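Jaramby Open Day: an afternoon with the hand-held grippers

I should say at the start that I am not a robot person. I taught home economics for most of my working life, I like a well-made tool, and I have reviewed more vegetable peelers for this page than anyone should. But my neighbor Rostam Yazdani had a spare place at the Jaramby open day on Tue 31 March, and he knows I can't resist seeing how a thing is done, so off we went with a thermos and a bag of tangerines.

If you have only seen robots on the news, you may be expecting what I was expecting, a big arm behind a fence and somebody in safety glasses. Jaramby's day is held in a home, with a long table in the middle of everything and all the usual clutter of people living their lives. You hold the grippers yourself, one in each hand, and you do ordinary chores with them while they record how you did it. The recordings are used later to teach a robot to do the same chores. That was the whole of Ok-hee Choo's introduction, more or less, and I was grateful to her for keeping it short, as I had seen a towel and wanted to get at it.

Ok-hee leads the session. She is a lovely teacher, very calm, and she lets you make a mess of something before she steps in. She folded a hand towel first with her own hands, slowly, then again with the grippers, and then she passed them over to me and went to see about the tea.

Now, the grippers. The fingers are black and they have blue rubber pads at the tips, and the pads are the part I would most like to praise. I had imagined something slippery, like sugar tongs. With these I could pinch the edge of a towel and feel fairly sure I still had it by the time I got it to the other side. Thick terry was easy. A thin cotton napkin was much harder, and I kept picking up the tablecloth along with it (Rostam thought this was very funny until it was his turn!). You learn to come in low and a bit sideways, and to let the cloth bunch slightly before you close. I would have liked a whole half hour just on that, because it was the moment when my hands started to understand what they were doing.

They are not tiring at first. After a stretch of folding I did feel it in my wrists, and I have some arthritis in the right thumb, so I took a rest and ate a tangerine. The cable was a small nuisance too. I caught mine on the corner of the table twice, and Ok-hee showed me how to keep it on the outside of my arm, which helped. Anyone who has ironed with a short cord will know the feeling.

The chores come on printed cards made by a company called Mirkano, and I'm afraid I have to be a little stern here. The cards are sturdy and the lettering is large, which I appreciated, but the wording is poor. "Align primary edge to secondary edge" is no way to tell a person to fold a towel in half. I must have read that card four times. I offered to rewrite the laundry ones in pencil and Ok-hee let me, so if you go in July and find a card that says "bring the short ends together," you're welcome.

There is also a practice tray from Cletard, with pegs and rings, for people who want to warm up before they try cloth. I would skip it. It's nicely finished, but putting rings on pegs taught me very little that I could use on a napkin, and there was a line for it besides. Rostam disagrees with me and says it settled his nerves. He also liked the Tveit wrist supports, a pair of padded cuffs they lend you if you ask. They were too big for me even on the tightest notch, so I can't tell you much except that they come in one size and ought to come in more.

After tea Ok-hee talked us through what becomes of the recordings. They had collected 3,327 of them before our visit, and 1,897 had been kept. I asked what was wrong with the others and she said mostly that people hurry. They drop a corner, grab at it, and fold the thing any old way to be done. I laughed out loud, having spent decades marking exactly that. She doesn't mind a slow fold, or even a fold that goes wrong and is put right with some care. She said a day's aim for a regular helper is 200 folds, and I thought of my thumb and was glad to be a visitor.

We were not shown a robot doing any of it, and I think the flyer could be clearer on that point. A young man near us had plainly come hoping to see one and left before the tea. I was happy enough without it, but if you're bringing grandchildren, I would tell them ahead of time that they'll be the ones doing the chores.

A few practical things. Wear sleeves that stay put. Bring your reading glasses for the cards. The session is two hours, with a break, and places are free but you do have to write ahead. You can sit for some of the tasks, though I found folding far easier standing up, with the towel laid out flat in front of me and my elbows loose.
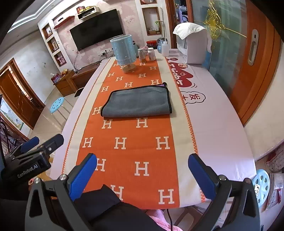 I did ask about trying a fitted sheet. Ok-hee said they haven't put one on the cards yet, and she gave me such a look that I suspect she has tried it at home. I'd go back for that alone. Four stars from me, with one held back for the Mirkano cards, and Rostam says four and a half on account of the cuffs.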